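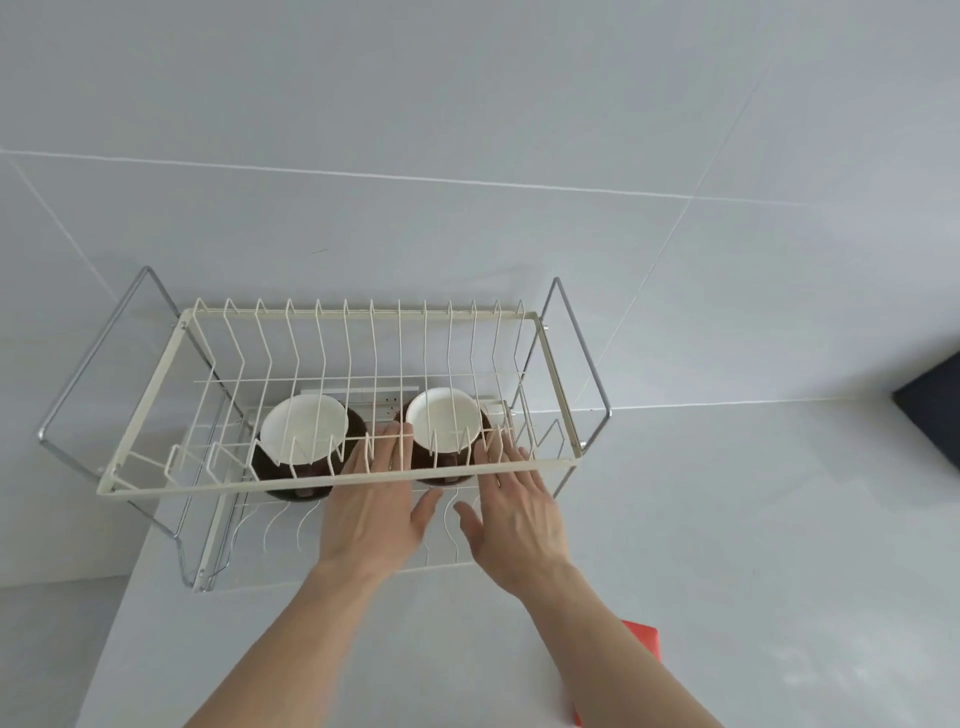 Third dish rack in this kitchen since we moved in, and I think I finally have one I can live with. I've been meaning to write about it for two weeks and kept not doing it, so this is going up fast before I have to leave for Ginette's. The old one was a flat plastic thing that sat right on the counter and grew a ring of slime under it no matter what I did. This one is white wire up on a chrome stand, so there's a gap and I can get a sponge in there. And it has proper upright dividers at the back with a little zigzag in them. Plates stand on edge like they should. The brown bowls with the white insides go in tilted between the wires, which took me a few tries to get right, but they stay put.

The bowls are what started all this. Yanling Fan gave me a stack of them when she left for Pretbridge, and they're my favorite thing in the house, and the plastic rack chipped two. Well, the rack didn't chip them, I chipped them. But there was nowhere for a bowl to go in it. You had to lay them upside down on top of each other like roof tiles and then somebody (me) would pull one from the bottom at seven in the morning.

So. Went looking. The hardware place on Rivera had exactly one rack, bamboo, folds flat. Pretty. Aileen Sison had that same one and it went black at the joints inside of a year, so no. Then the big store out past the highway, which I hate, where they wanted more for a rack than I paid for my kettle and toaster put together. Came home with lightbulbs.

Found this one in the end at the closing sale at Liltik, the kitchen shop by the post office. Sad about that place. Been going there since I was in school, it's where my mother bought all her pie tins. Twenty percent off everything and a line to the door. The rack was on the bottom shelf with no box and no price, and the girl at the register looked at it, looked at the line, and said three dollars. I did not argue. No instructions either, so putting it on the stand was an evening of me and a butter knife and some bad language. I had the brackets on the wrong way round at first and it leaned like a drunk.

Things I've learned so far, for anyone who's also shopping.

Measure the counter first. I didn't. I got lucky.

Bowls before plates. If you put the plates in first you end up jamming bowls in wherever and they sit with water in them. I wash bowls first now, space them out, then plates fill in around. Glasses I still do on a towel. I know, I know. But I don't trust wire with glasses, and the towel's been fine for 20 years.

Don't stack it to the sky. My husband builds a tower. He thinks drying dishes is a puzzle and the winner is whoever doesn't have to put anything away. Then at breakfast you breathe near it and a saucepan lid comes down. New house rule is one layer and when it's full you stop and dry something. Rule has been followed by me.

Face everything the same way. Sounds fussy but it really does make unloading quicker, I can grab with both hands and go straight to the cupboard.

No tray under mine. I fold a dishcloth in half and swap it every night, and wipe the counter while I'm there. The counter is light gray and shows every single drip so I can't pretend I didn't see. The tile behind gets spotted too, needs a wipe on Sundays. Felicidad Lagman says to put a capful of vinegar in the rinse water and the spots don't form. Tried it twice, kitchen smelled like a pickle, spots the same. She says I'm using the wrong vinegar.

One complaint. There's no place for silverware. I've got forks standing in a jam jar next to the sink, which tips over if you load the big serving spoon on one side. Margaux Chauvin is supposed to be giving me a wire cup that hooks on the side of hers, she never uses it, but whether it'll hook on the side of mine is another matter. If it doesnt I'll go back to the jam jar and put a rock in the bottom or something.

Also still undecided about pots. The rack could probably take them but I don't like the weight on it, so the soup pot gets dried by hand and put away right then. Cast iron never goes near it, that goes back on the burner for a minute and gets a wipe of oil, same as always.

Somebody asked last time why I don't just get a dishwasher. We priced it. 700 with the plumbing, and we'd lose the cupboard where the baking sheets live, and then where do the baking sheets go? On top of the fridge, that's where, and I'd be climbing on a chair every time I want cookies. I don't even mind the washing that much. Radio on, hot water, window open a crack. It's the only part of the evening when no one asks me for anything, because they're afraid they'll be handed a towel.

Ok, late now. Ginette Tanguy is making the leek thing and I'm bringing bread that is not quite out of the oven. Will do the recipe if she lets me have it -- she's been saying "next time" since before Christmas. And I still owe you all the post on the pantry shelves, I havent forgotten, I just don't want to take a good look at the pantry shelves yet.

Recent posts
Ura the cat vs. the new curtains
Leftover rice, four suppers
What I kept from Mom's pie tins
The drawer with the string in it
Cleaning the oven (I gave up)
Yanling's going-away lunch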